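12/19/25

Thanasis Tsoukalas sells baskets. He has sold other things, including rope, garden furniture and for one bad winter space heaters, but baskets are what has lasted. His shop, Clatetti, takes up the ground floor of a former print works, and the stock goes up to the ceiling on three sides. Most of it is brown.

I wanted to talk to him about ordinary household baskets, the kind that sit on a kitchen counter with fruit in them for ten years. He was happy to do that. He had expected me to ask about picnic hampers, which is what people usually ask about.

"A picnic hamper gets used twice," he said. "The fruit basket gets used every day. People put their hand in it without looking. So that's the one to spend some time choosing."

He started in the trade with an importer called Tsakiris, where he worked in the warehouse and then did returns. Returns taught him what goes wrong. A basket almost never fails in the middle of a wall. It goes at the rim, where people pick it up, or at the corners, where the strands have to turn. When a box came back he would turn the basket over and look at the corners before he read the customer's letter.

"A round basket has no corners, so it lasts longer. But a rectangular one fits a counter and it fits a shelf. People buy the rectangular one, and they're right, it's more useful. You just have to get one with a decent rim."

A decent rim, for him, is braided and a bit thicker than the walls. He ran his thumb along one to show me. It should feel the same all the way around, with no loose end that catches the skin. Then he pressed down on two opposite corners to see if the basket rocked. If it rocks in the shop it will rock at home.

I asked about color. Clatetti carries light baskets and dark ones, and the dark ones sell better by a long way. Since June the shop has sold 2,409 baskets of all kinds, and he says the dark brown ones are always the first he has to reorder. They hide juice stains. They also go with white counters, and a lot of people have white counters now.

"The only trouble with a dark one is you can't see the bottom," he said. "Look into it in the evening and it's just black down there. A lemon rolls into the corner and you find it in March." He tells customers to put something pale in a basket before they buy it and see how it looks against the weave.
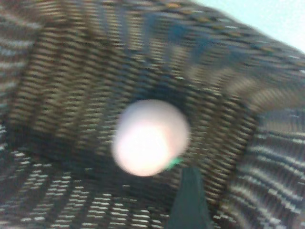

He also wants them to look at the weave from the inside. The outside of a basket is what the maker expects you to look at, and it's usually fine. The inside is where ends are tucked in, and a rough end in there will mark a ripe pear overnight. He runs the back of his hand over the floor and up each wall. It takes a few seconds, and he does it with every basket from a new supplier.

The last new supplier was Tidex, which sent 229 baskets in its first delivery. He had ordered 200. The extra ones were a mistake at the packing end, and he paid for them and kept them. He went through the whole delivery over two evenings with the radio on.

"I don't mind that job," he said. "After the first dozen your hand knows. You stop thinking about it and then something feels wrong and you stop."

What he does mind is the way people fill them. He had a good deal to say about this. Soft fruit goes on top, everyone knows that, but most people then keep adding to the top all week, and the peach they bought first ends up underneath the apples they bought last. He empties his own basket onto the table every time he comes back from the market. Everything comes out, the old fruit gets looked at, the new fruit goes in first and the old fruit goes back on top of it.

He does not line a basket with plastic. A cotton cloth is all right if it gets washed. Paper towel works for berries, but he wouldn't keep berries in a basket to begin with. Bananas he hangs from a hook on the end of the shelf.

"And don't fill it to the rim," he said. "Half is plenty. If you can't see some of the wall, you bought too much fruit or too small a basket."

For a single person or a couple he suggests something that holds two layers of apples and no more. For a family he would sooner sell two medium baskets than one large one. Large baskets get carried by one side when they're full, and that is how the rim comes away from the wall. He has a few with handles, a line called Devivlow, and he sells them mainly for bread and for carrying things out to the yard. On a counter the handle gets in the way of the cupboard door.

Before we went further he wanted to clear up one thing about size. People measure the shelf and then buy a basket that measures the same. It needs a gap on each side for fingers. Without it they drag it out by the front edge, and the front edge is the first thing to go.

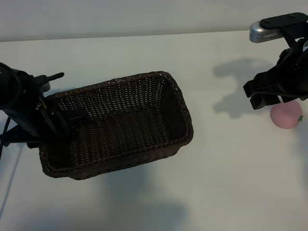
How should a woven basket be cleaned?

"Empty it, turn it upside down and tap the bottom," Tsoukalas said. "Most of what's in there is dust and bits of stem, and it falls out. Then a dry brush, a soft one, going along the strands. If something sticky got on it, use a damp cloth and a drop of dish soap, and wipe it again with plain water. Leave it somewhere with air until it's dry right through. Don't put it on the radiator."

He cleans his own once a month. The brush he uses is an old paintbrush with the bristles cut short, and he keeps one under the counter at the shop for customers who bring baskets in. He'll look at a loose end for free. Tucking it back in takes a blunt needle and some patience – cutting it off is quicker, but then the next strand starts to work loose.

Some baskets can't be fixed. If a corner has opened up wide enough to put a finger through, he tells people to stop using it for fruit and keep gloves in it. His own glove basket, by the shop door, has two open corners and came from Tsakiris. It was a return that couldn't be resold.

We finished by the back shelves, where he was making room for the next delivery from Tidex. He has ordered another 200, all rectangular, most of them dark brown. He moved a stack of round ones up a shelf, tried one on the floor to see if it rocked, and put it back with the others.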